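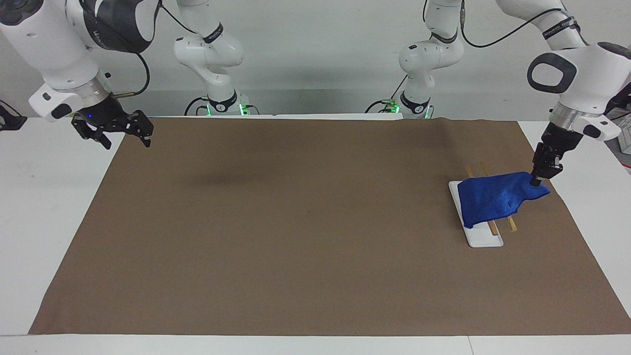
Cloth and Tray Studies, Bresine Workroom

These notes belong to the tabletop materials set kept by Usha Nadar and Reet Mägi. The set covers soft goods placed over rigid ones, on a paper-covered surface. Entries are short and give materials and placement only.

Blue cloth, white tray
Royal-blue cloth, soft and felt-like, crumpled, lying partly over a flat rectangular tray. The left end hangs past the tray edge. The right corner is lifted in a closed black gripper.

Tray
White, with a slightly raised rim. Set at a slight angle on the right side of the work surface, near short edge toward the front. The lower front portion is uncovered.

Sticks
Two thin, light-brown wooden sticks under the cloth, roughly parallel, running diagonally from back to front. One crosses the tray. The other extends past the right edge onto the mat.

Surface
Brown kraft paper, one large sheet, over most of the tabletop. The workroom buys it from Praltard in rolls and replaces the sheet after 14 setups, or sooner if it tears.

Catalog
Filed under soft goods, entry 335. Materials list by Geeta Upadhyay. Corrections to Nabil Hijazi, with the entry number in the subject line. The workroom desk is staffed until 10 in the morning.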